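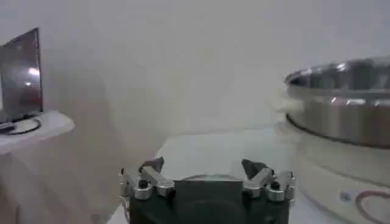

Ticket 366: Sockets losing power, ground floor, Plildale building

Opened: Friday, February 15, 2019
Raised by: Tiruwork Hailu
Assigned to: Lieselotte Sauerland, Flekcombe Building Support
Priority: medium
Status: closed

Reported problem

All the sockets on the north side of the ground floor go dead at the same time. Lights stay on. Resetting the switch in the cupboard by the stairs brings the power back, but it drops out again later in the day. It has happened on four mornings now, never in the afternoon as far as I know. The fridge in the kitchen is on the same circuit and we had to throw milk away.

Log

LS – Thanks. Which switch do you reset? There are two rows in that cupboard. Please also tell me what was plugged in the last time it went.

TH – Bottom row, the wide one with the test button. Plugged in: fridge, kettle, printer, two laptop chargers, the electric steamer, and the oil heater by the back door. The kettle was not on.

LS – The wide one is the RCD, so this is probably leakage to earth and not overload. If it were overload I would expect one of the narrow breakers to drop instead. Please leave it reset tonight with only the fridge connected and let me know in the morning.

TH – Held all night. Fridge fine.

LS – Good. Now put things back one at a time and leave each on for a while before adding the next. Start with the printer and chargers. Leave the heater until last.

TH – Printer and chargers, no trip. Kettle boiled twice, no trip. Steamer next.
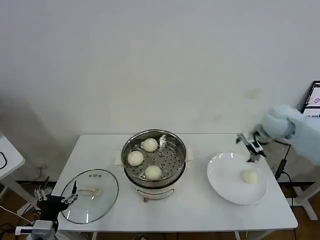 Steamer with three buns in the basket, lid on the table to the left.

TH – No trip with the steamer. Plugged in the heater after that. The RCD went after some 40 minutes, when I was upstairs. Reset it with the heater unplugged and it stayed on.

LS – That points to the heater, but it could also be the socket by the back door. Can you try the heater somewhere else on the same circuit?

TH – Moved it to the socket next to the printer. Tripped again, quicker this time. Put a desk lamp in the back door socket and that is fine.

LS – Heater it is then. Please take it out of use and put a label on it. The plate says 2,000 W, which the circuit can cope with, so the rating is not the fault. I have asked Niazi Electrical to look at the heater and to test the RCD while they are in the building.

LS – Niazi visited. Insulation reading on the heater is poor, element has failed to earth once warm. Not worth repairing. RCD trips at 26 mA, within limits, no change needed. Back door socket has a loose faceplate – tightened, nothing else found.

TH – Is there a replacement heater? It is cold at that end.

LS – One ordered through Huredo, same size, with a thermostat. Delivered to the front desk. Please don't run it from an extension lead.

TH – Collected and plugged in. Three days without a trip. Happy for this to be closed.

LS – Closed. Old heater sent for recycling. Next routine test of the ground floor circuits is in September.

Flekcombe Building Support | Contact the helpdesk | © 2019 | Back to top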